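**Does an honorary doctorate let me use "Dr." in a program?**

Posted by Tímea Nyitrai

Our school, Lengyel College, will give an honorary doctorate to a local engineer in August. I prepare the printed program for the ceremony and the dinner after it. My colleague wants to write "Dr." before his name already on the cover. I think this is too early, but I am not sure about the custom here. The printer needs the text at least 12 days before.

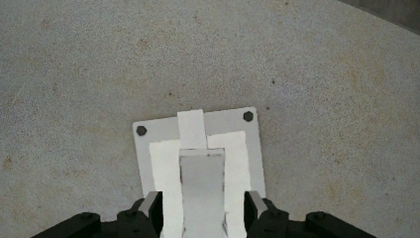
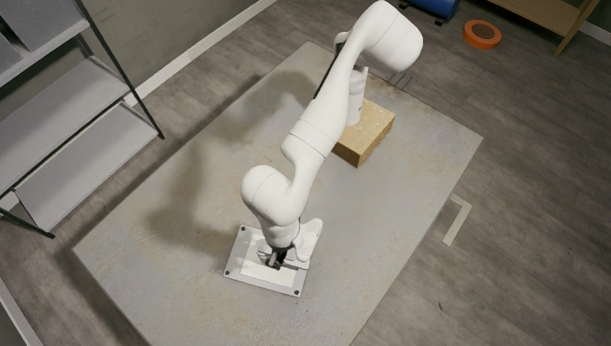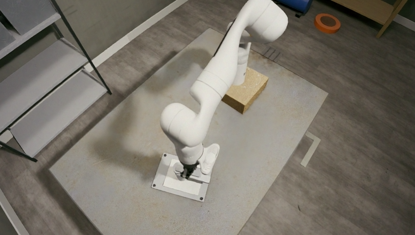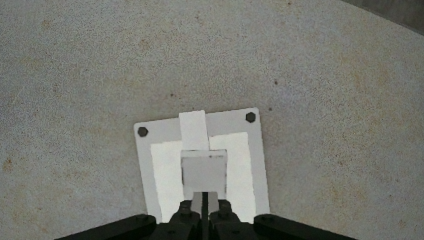 Also, must he wear the full gown, or is the hood enough? We expect over 50 guests.

**Csaba Fodor**

On the cover, write his name without any title. In the list of degrees you can put "Doctor of Engineering, honoris causa" after it. Many schools ask the person not to use "Dr." in daily life, so please check the rules of your own registrar. For the gown, he usually comes in wearing it and receives the hood on the stage.

**Rozália Vaněk**

we always wrote Dr. and no one complained

**Botond Szabó**

I agree with Csaba about the cover. Please ask also for his height and hat size now. Our gown rental, Clekon, wanted 7 working days for a change.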